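Wasserfilterkanne Brivadholm im Langzeittest

Mein Leitungswasser ist hart, so hart, dass der Wasserkocher nach einer Woche aussieht wie eine Tropfsteinhöhle. Über die Sturnedus-Filter hatte ich hier schon geschrieben (die waren okay, mehr aber auch nicht), und im Oktober ist dann die Brivadholm bei mir eingezogen. Eine Kanne mit Aktivkohle aus Kokosschalen und einem kleinen Ionentauscher, keine Elektronik, kein Piepsen. Ich bin wirklich begeistert!
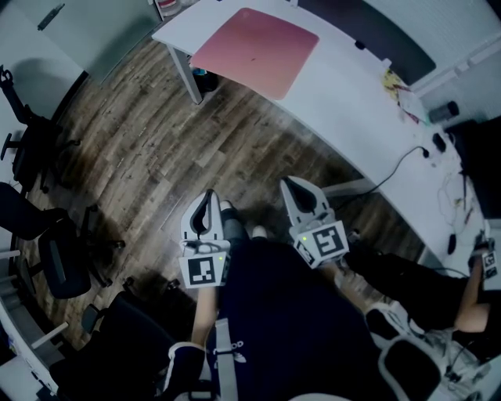 Die Kartusche wird vor dem ersten Gebrauch gewässert, bei mir eine Viertelstunde in einer Schüssel, danach zweimal durchspülen und das Spülwasser an die Balkonpflanzen geben. Das Einsetzen geht am besten im Sitzen, die Kanne zwischen den Knien und beide Hände frei, so wie die Person auf dem Foto mit beiden Händen vor sich über dem Schoß arbeitet. Dann kann man den Dichtring mit den Daumen rundherum andrücken und merkt sofort, ob er irgendwo hochsteht. Im Stehen an der Spüle ist mir das beim ersten Mal misslungen, und das Wasser lief einfach seitlich vorbei.

Jetzt zum Geschmack. Mein grüner Tee hatte immer diesen schillernden Film obendrauf, der ist weg. Komplett! Auch pur schmeckt das Wasser weicher und der leichte Chlorton, der mich morgens gestört hat, ist verschwunden. Ich trinke seitdem deutlich mehr, einfach weil es mir schmeckt — und das schafft sonst keine App und keine hübsche Flasche.

Was man wissen sollte: Der Filter entfernt nicht alles. Für Nitrat oder Keime ist er nicht gedacht, und wer alte Bleileitungen im Haus hat, sollte erst das Wasser untersuchen lassen. Bei ganz normalem, hartem Stadtwasser macht er aber genau das, was ich mir gewünscht habe. 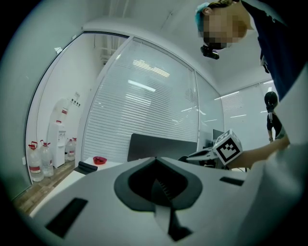 Seite zuletzt geändert: Oktober

Die Kanne wiegt leer 695 Gramm, das ist für Glas angenehm leicht. Voll braucht man trotzdem einen festen Griff, und der Henkel könnte für große Hände etwas weiter sein. Der Deckel hat eine Klappe, durch die man direkt unter dem Hahn nachfüllt, ohne ihn abzunehmen. Der obere Trichter fasst 1,245 Liter und ist bei mir in wenigen Minuten durchgelaufen. Mit der Joo, meiner alten Kanne, konnte ich in der Zeit frühstücken.
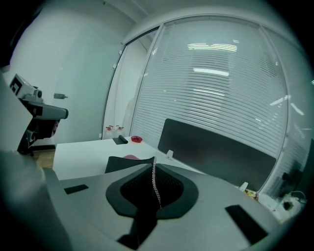

Gereinigt wird alles von Hand, die Kartusche kommt natürlich vorher raus. Einmal pro Woche lauwarmes Wasser, ein Spritzer Spülmittel, gut nachspülen, fertig. Kalkränder am Trichter bekomme ich mit Zitronensäure weg. Gefiltertes Wasser stelle ich in den Kühlschrank und verbrauche es am selben Tag, was übrig bleibt, bekommt der Basilikum.

Ersatzkartuschen gibt es einzeln oder im Viererpack. Die von Ginis passen übrigens auch, sitzen aber etwas lockerer, deshalb bleibe ich beim Original. Ein Wechsel alle vier Wochen ist vorgesehen, und den Termin schreibe ich mir mit Bleistift in den Küchenkalender.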